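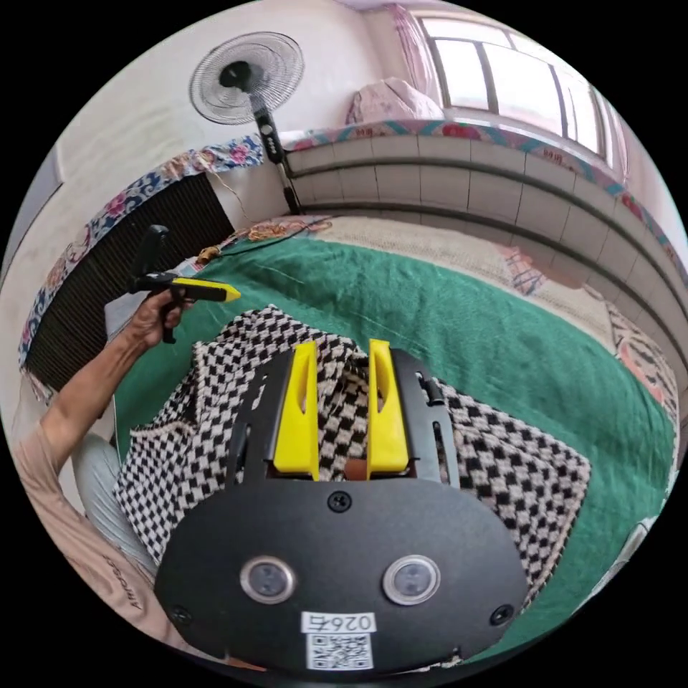 According to one reader in Staltunley, the trouble with converting an old narrowboat to electric drive lies in the wiring, and the motor is the easy part. The letter, which arrived after our last piece on inland craft, asked why so little is written on cable runs, fusing and the heat that builds up in a closed engine bay.

The question is a fair one. Musen, the yard which has carried out conversions at Staltunley for several seasons, now allows more hours for cabling than for fitting the motor itself. Its usual arrangement is a 60 volt battery bank placed low and amidships, with the controller mounted on an aluminium plate against the bulkhead. The main fuse is fitted within 30 centimetres of the positive terminal, and owners are asked to leave it there.

Heat remains the chief concern. On the yard's trial boat, Ginevora, the controller casing reached 55 degrees during a long upstream passage, and power was reduced automatically before the lock. A larger plate and a small duct from the side vent were fitted in December. The same passage has been repeated without a reduction in power, although in cooler weather.

Swanepoel, which supplies the controllers, recommends that every crimped joint be checked after the first month of use and once a year thereafter. Musen records each reading in a book kept on board. Owners who buy second-hand should ask to see it.

Charging at public moorings will be considered in a later issue.

Published 23/10/2024
By the Technical Desk
14 comments
Shared 37 times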